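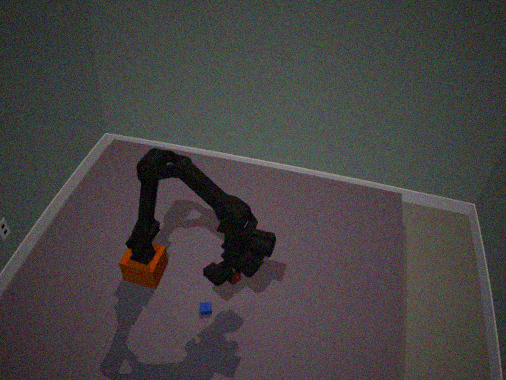 What did they run at the Gredia open day, the real arm or just the sim?
The sim on the big screen all morning, and the real arm after lunch behind a rope.

korletey_fan
Thanks. I got there at 3 pm and only caught the last of the hardware session, so I missed the sim part completely. Was the task the same in both?

boltcircle
Same task on paper. Small cubes on the floor in front of the base, pick the red one, leave the blue one alone. Theophilus Darko ran the sim side and took questions while it played. They had 500 recorded episodes on a loop and he would stop on whichever one people asked for.

The stack is Flasik for the physics and rendering, and a policy they trained in-house. Control loop at 20 Hz. He was pretty open about the parts that don't work.

quillon
20 Hz is slow for contact. Did he say what happens below that level?

boltcircle
Joint position targets at 20, interpolated down to the servo loop. He didn't give a rate for the servo loop. Someone up front asked and he said it depended on which firmware was loaded.

quillon
So, no answer.

mtrc_dave
I was at the same session and I'd be less generous than the rest of you. Picking a cube off a flat floor has been solved for a long time. If the object never tips, never rolls and is always the same size, you could script the whole thing with inverse kinematics in an afternoon. I was hoping to see clutter, or at least two cubes touching.

boltcircle
A scripted version needs the cube pose handed to it. Theirs works from a camera image only. The lighting and floor colour change between episodes, and they put speckle noise over the render so the policy doesn't get used to clean edges. You can argue about whether that's enough, but it's a different problem from IK to a known point.

mtrc_dave
Fair on the camera. I still think the floor shadows are doing some of the work. With a hard light the arm throws a big shadow and the network can learn to line up the shadow with the cube. Move the lamp in the real room and you lose it.

a_adjei
Amerley Adjei here, I did the hardware session. We had the same worry about shadows. The light position is randomized for each episode, and in May we ran a set of 100 with shadows switched off altogether to see what it cost. Success dropped, less than I expected. I don't want to post the number until we've repeated it with a second seed.

On clutter, the training set is 3,697 episodes and none of them has cubes in contact. That's next. Dave is right that it's the obvious gap.

quillon
Good to have that from the source. Two questions:

1. Is the base height the same in sim and on the bench?
2. How do you model the gripper fingers, as meshes or boxes?

a_adjei
1. Nominally. The real mounting block was machined a bit short and we corrected for it in the sim, after losing most of a week to grasps that closed too high.
2. Meshes for rendering, boxes for contact. The boxes are slightly oversized at the tips.

mtrc_dave
Oversized tips would hide a lot of bad grasps in sim.

a_adjei
They would, yes. We check lift height afterward and throw out anything where the cube rotates more than it should in the fingers. It isn't perfect.

korletey_fan
Different question. The program listed a Korletey talk on grippers at 11 am. Did that go ahead?

boltcircle
Moved to the small room and it filled up right away. I stood in the hall and heard half of it. Mostly pad wear and how often they swap them. The Prosus people had a table outside with printed handouts, I can scan mine if anyone wants it.

korletey_fan
Please do.

quillon
Same here. I'd also like to know if the episodes will be released. I'd rather step through the failures than watch the good ones.

a_adjei
I've asked. The recordings are fine to share as far as I'm concerned, but the room model was licensed from somebody else and we may have to swap it out and re-render first.

mtrc_dave
If you re-render, put two cubes side by side in a few of them. I'll come back for that one.

boltcircle
Handout scanned, four pages. Page three is crooked. Posting it in the files section tonight.

Filed under: Events & Open Days > Manipulators, Simulation
Contact the moderators | Copyright the posters and the board | Back to top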